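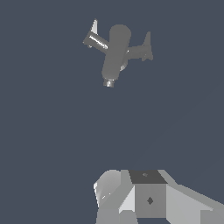
*Avión de juguete gris sobre la pinza, en simulación.*

Categoría: Robótica > Simulación > Pinzas

# Husberg: comparativa de pinzas

¡Bienvenidos! Reunimos con mucho cariño (y bastantes tardes) las pruebas de 2 pinzas simuladas, Vako y Lurnano, con 12 objetos cada una. El avión es nuestro favorito, con esas aletas en los extremos que tanto complican elegir por dónde agarrarlo.

Cada carpeta trae los renders y la configuración del controlador. En diciembre subiremos más objetos.

Mantiene: Edem Dogbe

## Comentarios (2)

**Jarlath Nic Giolla:** ¡Gracias! ¿Habrá versión con texturas?

**Edem Dogbe:** Está en la lista, Jarlath, ¡un abrazo!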